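Visit Report: Household Furnishings Open Day, Ganero Exhibition Hall, Lusach

October
By the Visits Desk, Contreras Housing Association

Members of the association's furnishings group attended the open day held at the Ganero hall in Lusach on Thursday. The purpose of the visit was to review fittings and small household goods for use in the shared living areas and laundry rooms of our residences. The group arrived at 10 a.m. and left shortly after 3 p.m.

Registration was handled at the main entrance. The hosts reported 791 registered visitors for the day. Badges were issued promptly, although the printed floor plan did not match the final layout of the hall, and two of the stands we had marked in advance had been moved to the far side. Visitors attending future events are advised to request an updated plan at the desk.

The morning was given to room layouts. The hall is divided into small bays by white panels, so that each set of furniture can be viewed in surroundings close to those of an actual room. Upholstered seating stands on a plain gray floor, and some of the dividing sections are carried on posts with caster wheels.
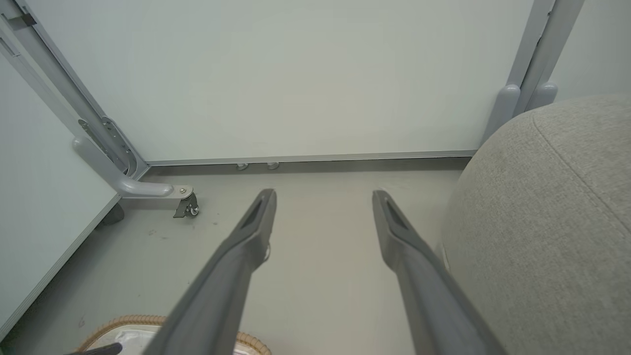 The hosts stated that a bay can be rearranged in 30 minutes. This is of interest to the association, as the common room at our Ikach residence serves several purposes during the week and is at present divided by heavy bookcases. The group asked about floor wear, locking of the wheels, and the least width needed for a wheelchair to pass between two sections. The first two questions were answered on the day. The third was referred to the supplier, and a written reply has been requested.

Prices for the dividing sections were given per section, with delivery charged separately. The quotation received is valid for 14 days. The group noted that assembly is not included, and that the cost of fitting would need to be added before any fair comparison with fixed partitions could be made.

A light lunch was served in the side room. Seating was limited, and a number of visitors ate standing.

The afternoon concerned laundry and storage. Residents have raised the matter of laundry baskets in two successive surveys, chiefly in regard to weight and to garments catching on rough interior surfaces. The group therefore gave particular attention to lined baskets. One oval model in off-white plastic has small perforations along the sides, a tan rim with a woven look, and a white fabric lining that drapes over the inner walls. 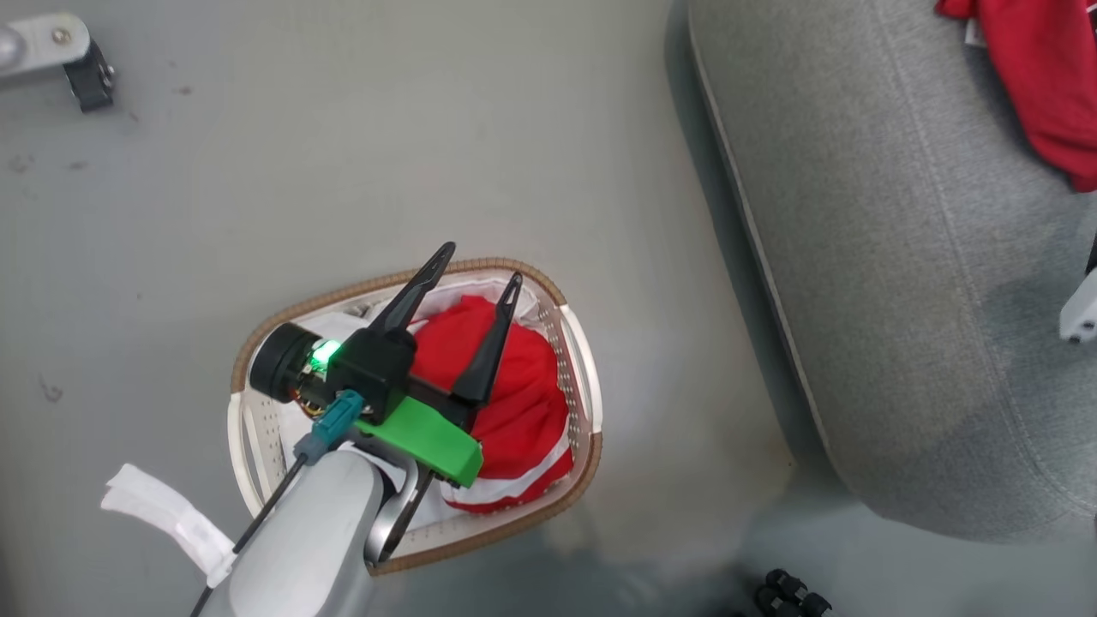

Opinion within the group was divided on linings. They protect delicate items, but they must themselves be washed, and a lining that is difficult to take out will soon be left in place. The hosts were asked whether replacement linings are sold separately – they are, in packs of 3 – and whether the baskets may be stacked when empty. It was confirmed that the oval shape can be stacked once the lining is removed.

The group also viewed shelving, folding drying racks and a range of door hooks. The drying racks were judged too wide for the laundry room at Ikach. The hooks were satisfactory, and a small order may be placed from the current budget.

Transport to Lusach was straightforward. Parking behind the hall was full by mid-morning, and members arriving by car used the lot at the railroad station.

The group recommends that sample baskets be obtained for trial at one residence, and that the question of dividing sections be taken up again once the supplier's reply has been received. Copies of the price lists are held at the association's office and may be consulted during opening hours.

Recent reports
Laundry Room Survey: Summary of Replies
Common Room Use at Ikach
Visit to the Lusach Textile Fair
Storage Lockers: Notes for Residents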